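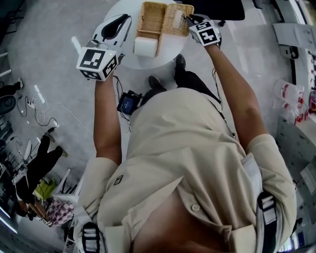 Saadet Keskin wants the boxes out of the basket altogether, small stuff gets its own shelf and the basket is for flat things only. Fair point, not changed yet, see open questions.

10/5/14 – Evangelia Politis

# Skovaslow basket notes

Notes and lists for tidying one small round table with a two-part wicker basket on it. Text files plus one picture. Started as a page for the Lustbridge house, now kept seperately.

## Whats in here

- `tables.txt` – round white table, what goes on it, what gets moved off
- `baskets.txt` – woven, light brown, rectangular, two compartments
- `log.csv` – 119 rows, one per tidy-up
- `old/` – ignore

## How we sort

Flat things in one side. Small boxes in the other, or next to the basket until someone decides. Don't stack over the rim. Basket stays on the table, wiping goes around it.

Log columns: date, item, side, moved by. Side is `L`, `R` or `out`. Blank means nobody wrote it down – don't guess.

## Known problems

- L and R depend on where you stand. Rows before December use the window side as L, later rows use the door side. Needs fixing
- 3 rows have no item
- Nektarios spelled "compartment" four ways, search for `comp`

## Open questions

- Boxes out, yes or no (Saadet)
- Second basket for the hall? Ryota Tamura has measurments somewhere

Fixes to Evangelia, plain text please.

This site uses cookies to remember your settings. OK

Contact | © Skovaslow | Back to top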